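Notebook – whole-body control / grasp planner, bottle task
16th October
Present: me (Wenche Lie), Jhair Bermúdez on the e-stop, Gladys Londoño on logging.

Picked up from the branch Jhair left open. Aim was to get the Zupan planner sending arm targets through the new interpolator instead of the old joint-space one, and to check the head camera extrinsics before anything touched the table.

Extrinsics first. Loaded the calibration from the shared folder, arms low, looking down at the floor. Forearm overlay sat noticeably to the left of the real thing. The file turned out to be the one from before the head mount was refitted. Reran the hand-eye routine with 97 poses, overlay now fine on both sides. Old file renamed so it can't be loaded by accident.

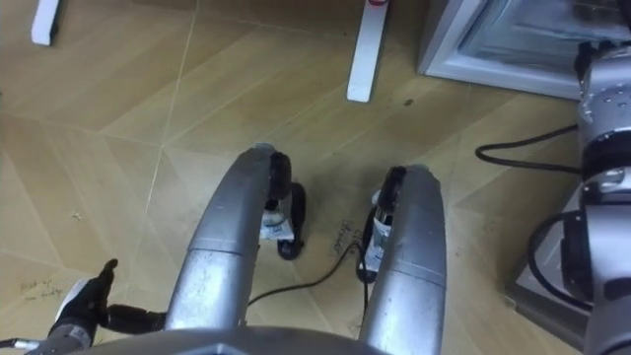 Interpolator next. It takes waypoints at whatever rate the planner produces them and resamples to 250 Hz. Dry runs with hands open were smooth apart from a small kick at the start of each segment. Jhair found it: velocity was being reset to zero at every replan. Now carries over the last commanded value. Kick gone in the logs.

Two drink bottles on the table for the grasp runs, green cap and yellow cap, target is yellow. Segmentation kept merging them when the hand came between the camera and the green one. Raising the mask threshold did nothing useful. Freezing the target mask once the palm is close works better, though it means we are blind to the bottle moving in the last stretch – Gladys wants a check on finger current for that, agreed. 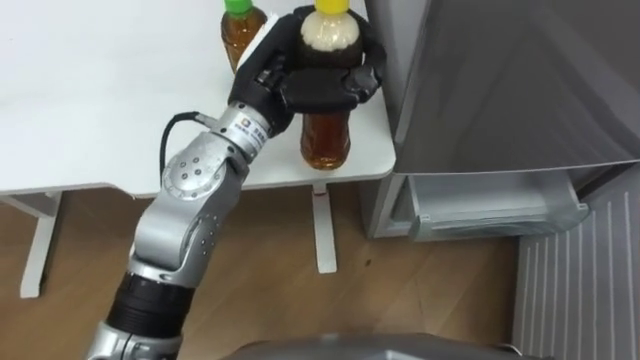
Closing the fingers: position control with a current limit, same values as Orlando used on Saris. Replan latency up to 269 ms with the full collision mesh, too slow. Swapped the table for a box and it dropped well under. The box ignores the curved cutout at the front edge, so it is conservative there. Leave it.

Lift is a separate state now, so a failed close no longer triggers it.

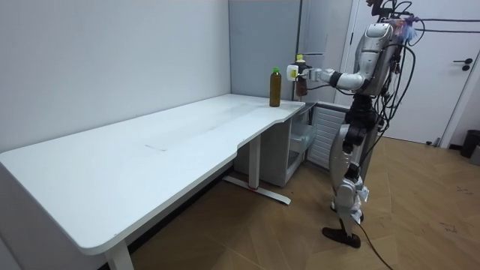
Yellow cap, lift state, side camera.

To do:
– finger current check before lift (Gladys)
– merge interpolator fix, tell Beril as she has her own copy
– put-down state, nothing written yet
– log 657 is missing its joint torques, find out why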